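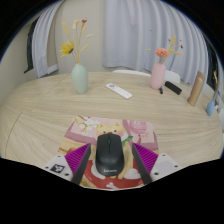
One of the reviewers of the May report asked whether a mouse, a pad and a few vases justified a separate line in the budget, and whether the table work could be folded into general room upkeep. The answer proposed in this report is to keep the line until the end of the current phase and then fold it in. The table layout affects how long a room takes to reset between bookings, and the figures in the May report did not separate that time from floor cleaning. They are now separate.

Shared Table Layout, Flenthorpe Rooms
Progress report to the Gullbridge Fund
Submitted 16/10/2021

Scope

The grant covers the layout, stocking and daily reset of the shared tables at Flenthorpe. There are six tables in the program, all with a light wood-grain top and a rounded outline. Chairs, lighting and floor covering are outside the scope. Computers are brought by the people who book the rooms. The program supplies the mouse, the mouse pad and the items along the far side of the table.

Work completed since the last report

All six tables have been measured and a layout sheet has been drawn up for each. The sheets use the near edge of the table as the reference line. The earlier sheets used the center point, which proved hard to find by eye on a rounded top, and the reset teams placed items differently from one day to the next.

Wired mice have been withdrawn and replaced with black wireless ones. Cable clips were removed from the undersides of the tables at the same time. The adhesive residue left by the clips came off with warm water and a plastic scraper on all tables but one. That table will need a solvent, and a sample has been requested from the supplier, Bilix.

The plain gray mouse pads were replaced with printed ones. The printed pads have rounded corners and a cartoon design in pink, tan, yellow and red. Users had been carrying the gray pads away with their own papers, and the stock count in May was short. No printed pad has been reported missing in this period.

Dried arrangements have replaced the fresh flowers. Each arrangement stands in its own vase along the far side of the table. The dried stems were bought in bundles from Lưu and cut to length on site.

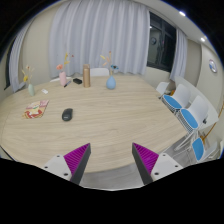

According to one comment left in the room book, three vases on one table was too many, and the row could be cut to the pink one with no loss. A second entry, in a different hand, asked for the blue vase to stay. Both entries were logged. The layout sheet for this table keeps the three positions for now: pale green at the left, pink next, and light blue toward the middle. The vases differ in shape as well as in color, so the reset teams can match them to the sheet without labels. If the row is reduced, the pale green vase would be the first to go to another room.

Reset procedure

The procedure was rewritten after the change of reference line. The current text reads as follows.

Clear the table of papers, cups and anything left behind. Put lost items in the tray by the door.
Wipe the top along the grain with a damp cloth, then with a dry one.
Lift the vases one at a time to wipe under them. Do not slide them.
Set the pad parallel to the near edge and place the mouse on it, buttons toward the far side.
Check that stems do not hang over the working area.
Record the start and finish times.

Under the old procedure a single table took 11 minutes to reset. No comparable average is given here for the new one, as the time sheets from two of the rooms were filled in by the session and have to be split by table first. The split figures will be sent with the next report.

Condition of the tops

The tops were inspected under a side lamp. Fine scratches were recorded on all six, mostly in the area where laptops are set down. No swelling was found at the edges. Felt discs were fitted under the vases after pale rings appeared on one top during the fresh flower period. The rings have faded but remain measurable, and that top is listed for light sanding.

Deviations from the layout

The most frequent deviation found in spot checks is a mouse lying directly on the wood to the right of the pad, with the pad at a slight angle. Small items left toward the back of the table come next. Neither delays a reset by much, but both are recorded, as they show how the surface is being used between resets. It may be that the pad is too small for some users, or that they want its space for a notebook. A larger pad was considered and put off on grounds of cost.

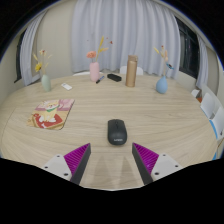

Spending

Spending to date stands at almost 1,000 dollars, against the amount approved for the first phase. The largest item was the set of wireless mice, followed by the vases and the printed pads. Felt discs, cloths and stems together were minor. No money has been moved between lines.

Open items

The solvent sample from Bilix has not arrived.
Split reset times are outstanding for 2 rooms.
The number of vases per table is to be settled with the Fund before more stems are ordered from Lưu.
Sanding of the marked top requires the room to be closed, and a closing date has been requested from the Flenthorpe bookings desk.
The layout sheets will be reissued on heavier card once the vase positions are fixed.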